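Prulter Sheets add-in, three weeks in
Review by Lamai Saengthong
8 Nov 2023

I keep the plant-care records for our office in a spreadsheet (every pot, every watering, every repotting), and it had grown into a monster of nested lookups. So I was pretty happy to find Prulter, an add-in that cleans up formulas and finds duplicates. I've been using it for 21 days now and I like it a lot!

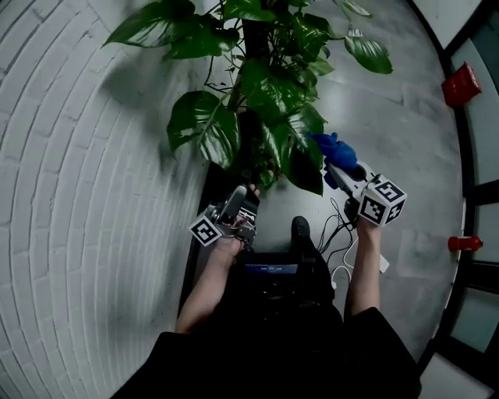
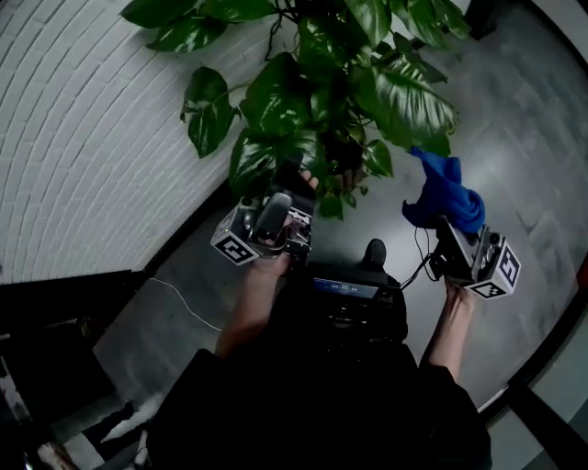

What Prulter does best is the duplicate finder. You pick a range, choose which columns have to match, and it gives you a side panel with every suspect pair lined up. My list has 877 rows and it went through them before I'd reached for my coffee. The big climber with the heart-shaped leaves, next to the white brick wall, was in there under three spellings, and I'd been logging water against all of them. One click merged the rows and kept the oldest date, and there's an undo for the whole batch if you change your mind.

The formula viewer is the other thing I open every day. It breaks a long formula into indented steps and shows the value at each one, so you can see where a lookup goes blank. I fixed a VLOOKUP I'd been scared to touch since last December, in maybe five minutes. Lovely!

Before this I tried Sisari, and it's fine, but it only shows you the final result and you have to guess the rest. Prulter also handles up to 300 columns, way more than I'll ever need.

A few gripes. The side panel can't be made narrower, so on a laptop it eats a good chunk of the sheet. Date columns typed as text get skipped without any warning (convert them first with DATEVALUE). And the free version stops at 20 merges a day, so I spread my cleanup over a few afternoons before paying.

Works in the desktop version only for now. I'll update this when I've tried the pivot table tools.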